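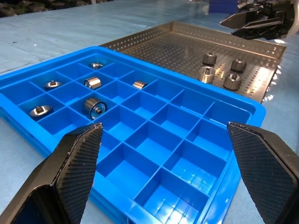
Does a divided tray keep small fittings from getting scratched?
Mostly, as long as each piece gets a cell to itself. I'm less sure it does much beyond that.

June 13, 2023

Trying the blue tray for the Larow job. Flanged fittings lie flat in their cells and behave. Plain cylinders go in on their side, and I don't trust them when the tray gets carried. The perforated steel tray has no dividers at all – fine for parts that stand up, in my opinion, and not much else.

Ulcombe's sheet claims 1000 trips before the plastic walls wear. Maybe. We logged 140 with the last lot and I'd already quit believing the number.

To do: line two cells with felt, leave the rest bare, compare after the Meléndez order (522 pieces). Not buying more trays until then.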